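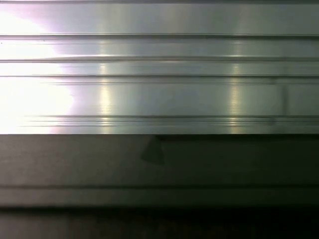
Figure 6. Wrist camera view at close range: grooved, brushed aluminium with strong glare at the left, above darker grey faces.

4.3 Working close to bare metal

We come now to the part of the Susik kit that gave us the most to think about, and which, we suspect, will matter most to any small workshop wondering whether to buy one. The kit is sold by Bratero as a complete package, with the wrist camera, its bracket and the matching software in one box, and we were pleasantly surprised by how little fuss there was in setting it up. The trouble, such as it was, began when we asked it to look at shiny things from close by.

Figure 6 is a fair sample of what the software has to work with. The long grooves stay crisp over most of the width, and the line finder in the kit is very fond of features of this sort. Towards the left, however, the glare swallows the surface altogether, and the two upright streaks of reflected light are, to a simple edge detector, every bit as tempting as a real joint. The fainter grey line towards the right is harder still, and we would not like to say from this view alone whether it is a seam or a reflection.

We collected 600 close views in November and set aside 500 of them for tuning, following the marking scheme suggested to us by Periklis Kouris, whose patience with our early attempts we gratefully record. Each view was marked by hand three times. Where the markings disagreed, the stretch of edge in question was labelled "unsure" and left out of the scoring, a slow business but one we should happily do again.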